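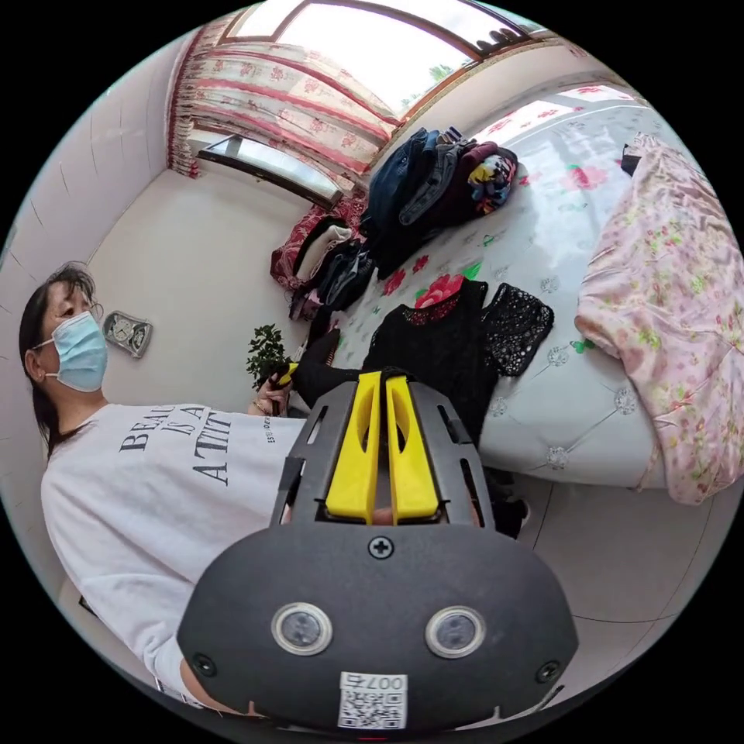 Tutorials / Student Projects

Recording a garment-handling episode with the two-finger gripper

Updated 2025-06-22

Applies to the Piresport club kit and the Bonow course kit.

1. Clean both lenses and check that the housing screws are tight.
2. Confirm that the number on the housing label matches the entry in your Kettunen log sheet.
3. Lay one garment flat on the bed, sleeves spread to the sides. Keep other clothes in piles farther back.
4. Start with the fingers parallel and close together. Open them only on the approach.
5. Grip a single layer at the hem or cuff – never lace trim.
6. Hold the garment for 7 seconds, lower it and stop recording.

An episode should not run past 70 seconds. Teams submit 47 episodes to the Prusetti folder before the June review. If direct sun falls on the bed, lower the exposure one step and record a test episode first.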